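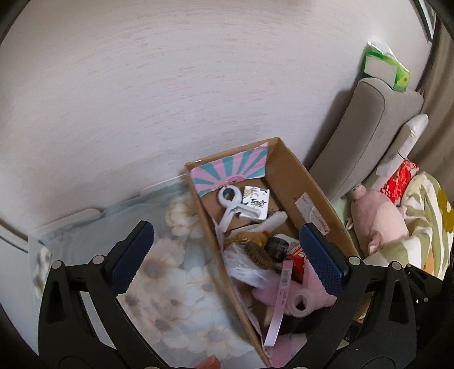 Open cardboard box against the wall.

Home Files History Issues Wiki Releases License

Kakinton Broadcast Orders

A dataset of orders issued to radio and television stations by the Kakinton Broadcast Office, typed up, cleaned and argued over. It has 231 orders addressed to 21 stations. An order can be a warning, a fine, a suspension, a demand for an apology on air, or a letter that never gets around to saying what it is. The last kind has its own code.

The Office publishes its orders as scanned pages, posted under the heading "Recent," where they stay for years. There is no search box. There used to be a search box, which returned the home page.

Status

Usable. The main table is stable and the column names will not change again, whatever was said in the issue thread. The ruling texts are still being checked.

What is in the folder

orders.csv is the main table, one row per order, 13 columns.
texts/ holds plain text rulings for 154 of the orders. The rest were published as a one-page notice with the outcome and a stamp, so there is no ruling to transcribe.
stations.csv lists the stations, with old names. Skadach Radio has changed its name more often than its playlist, and every version is in there.
codes.txt explains the outcome codes.
notes.txt is a working log. Read it if you want to know why a particular row looks strange, or if you are having trouble sleeping.

Columns worth a warning

order_id is ours. The Office numbers its orders too, but it starts over whenever it changes letterhead, and a few numbers have been used twice for different stations. The official number is kept in office_no exactly as printed.

month is the month on the order. Where the stamp and the letter disagree, we took the letter. January is overstuffed because the Office clears its desk then and dates everything the same. Please don't publish a chart showing that broadcasters in Kakinton misbehave every January.

amount is the fine as first issued. Reductions on appeal go in amount_final. An empty cell means no fine was mentioned, and a zero means the order fined the station zero, a thing that has been done, in writing, with a payment deadline.

reason is our own short label. The orders themselves prefer "conduct inconsistent with the spirit of the license," a phrase that covers swearing, dead air, an unlicensed relay tower and a weather report judged to be gloomy. We read the body of the order and picked a label from the list in codes.txt. If the body gave no clue, the label is "spirit."

license_type is copied from the order. Online-only outlets were moved into the licensing system partway through the collection, and earlier orders against them say "other." We left those alone.

How it was made

Scans were downloaded by hand, run through text recognition and then corrected by a person reading against the page. The recognition software was confident throughout. It read "Stundton" as "Stunt don't" often enough that we added a rule for it, and the rule then damaged the one order where a presenter in Stundton had been warned about a stunt. That row has been fixed. 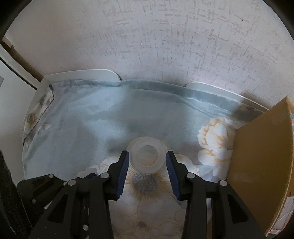
Two readers coded the outcome of each order separately and then compared. Most disagreements came down to the difference between a warning and a "reminder." We asked the Office about it and got back a reminder that requests must be made on the proper form. Both are now coded W, with the original word in outcome_raw.

Translation

Orders against the minority-language service, Qin FM, were published in two languages that do not always match. The English text is the one in texts/, because it is the one the fines were collected on. Where the other version is milder, the row is flagged in lang_diff. It is never stricter, so there is no code for that.

What it can't tell you

Complaints that led nowhere are missing, as are calls made quietly to an editor in the late afternoon. Anyone working in a newsroom here will tell you those matter more. A station with no orders may be well behaved, well connected or off the air, and the table can't tell them apart. Check stations.csv for closing dates before you praise anyone.

Don't use the set to rank stations. Someone did, and the station at the bottom read the ranking on air as an award.

Personal details

Names of presenters and listeners who complained have been replaced with role words in the ruling texts. Station names are kept. If you find a name we missed, open an issue with the order_id and please don't paste the name into the title, as happened last time.

Using it

The file is comma-separated, UTF-8, with quotes around anything that contains a comma. The Office loves a comma. Spreadsheet programs will try to turn some office numbers into dates, so import that column as text.

License and corrections

Our tables and notes are free to reuse with credit to the project. The orders are public documents, according to the Office's website, and all rights reserved, according to the bottom of the same page. Corrections are welcome through the issue tracker. Attach the page of the scan you are relying on and give the row's order_id.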